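Início | Projetos | Arquivos | Contato

# Landa: catálogo de plantas residenciais

13/06/2019, por Nisreen Farah

Este repositório reúne 154 plantas de casas térreas e sobrados da construtora Sturton, convertidas do papel para tabelas CSV. Cada planta tem um código, a área construída, o número de quartos e a posição da cozinha em relação à área externa.
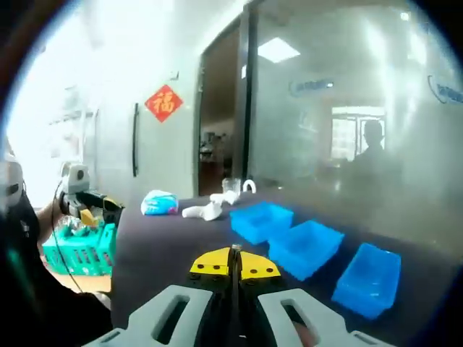 Mesa com três caixas azuis.

## Conteúdo

- plantas.csv: uma linha por planta
- comodos.csv: 3030 linhas, uma por cômodo
- fachadas.csv: revestimento, tipo de telhado e varanda

As medidas estão em metros, com ponto decimal. Varandas cobertas entram na área construída; piscinas e decks ficam fora.

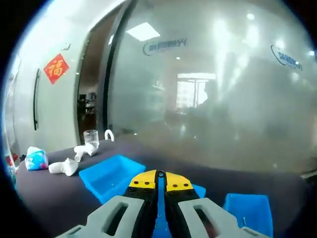
A coluna "acabamento" usa os nomes do catálogo antigo da Sturton, que mudaram duas vezes. Tudur Wogan fez a tabela de equivalência. Para bancadas e tampos, "cinza-arroxeado escuro" é o tom da mesa da foto e recebe o código T4; "grafite" recebe T5. Quando o original trazia só "escuro", o campo ficou vazio.

## Limitações
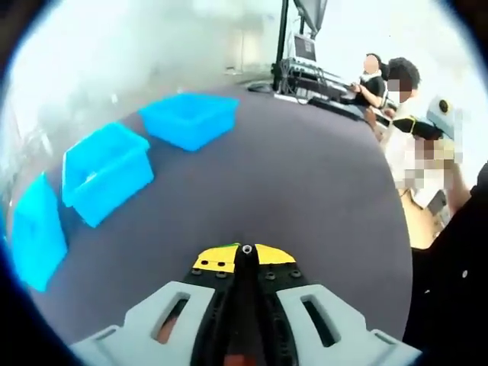

Tannous, fevereiro. A revisão das cotas terminou no bloco Lillard, com 319 cômodos corrigidos. Os erros mais comuns eram largura e comprimento trocados em corredores e lavabos. As plantas de esquina ainda não foram conferidas e têm "revisado = 0".

Closets sem porta foram somados ao quarto. Isso infla a área de algumas suítes, e quem for comparar plantas deve filtrar por "closet_aberto".

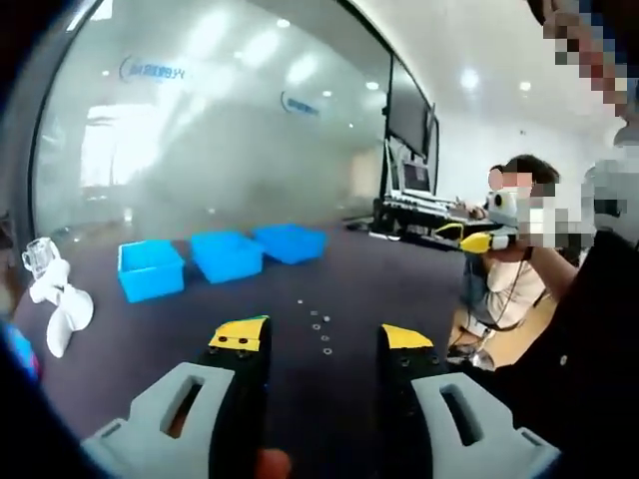
O mesmo vale para despensas ligadas à cozinha, marcadas em "despensa_aberta". Correções podem ser enviadas por pull request, com o código da planta no título.

Compartilhar (12) | Comentários (3)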